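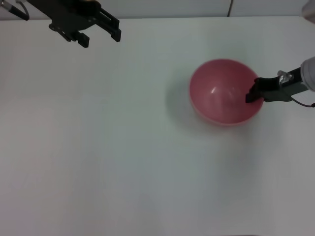

Dredano Fund: interim report on the Anby lunch club
Report date: 2025-08-25

Summary

The lunch club has run each week since May, as set out in the grant agreement. Up to the date of this report we have served 1,593 meals to 162 different people. Most live in Anby itself, and the rest travel in from Prandville on the community bus. Spending is within budget apart from food, which is explained under Costs.

Meals and attendance

Numbers were low in the first fortnight and rose once the surgery at Prandville put our leaflet in its waiting room. The busiest sessions now need two sittings. Soup and a pudding remain the most popular choices. We dropped the cold buffet after three weeks as too much of it was left over. The vegetarian option is now cooked every session, where before it had to be booked ahead.

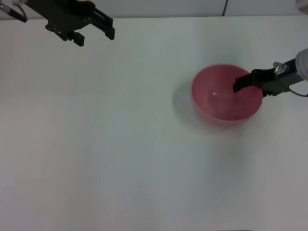

White tabletop at Anby.

The hall has let us keep our dry goods on site, and this has cut the setting-up time by half an hour. The old serving hatch still sticks and we have asked the hall owners to look at it. Five people have completed the food hygiene course paid for by the grant, and a further two are booked on the autumn one.

Costs

Food has cost more than we planned, mainly dairy and fresh fruit. We have met the difference from the transport line, where the bus has been cheaper than quoted. No change to the total award is requested. The agreement with Perrin for weekly vegetable deliveries has been renewed on the same terms until the end of the grant. 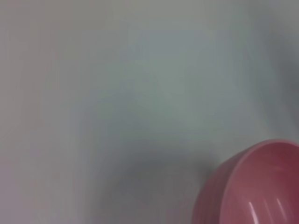
Pink bowl on a pale surface.

We had set aside money for a second freezer. The existing one has coped so far, so we would like to hold this sum over to the next period.
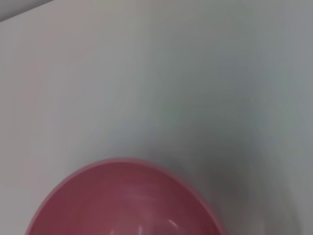 Next period

We plan to add a small evening meal once a month and to visit nine people who have stopped coming, to ask why. The bus timetable changes in the autumn, and we will move the first sitting to match it. The next report will include full accounts and the results of the diners' survey.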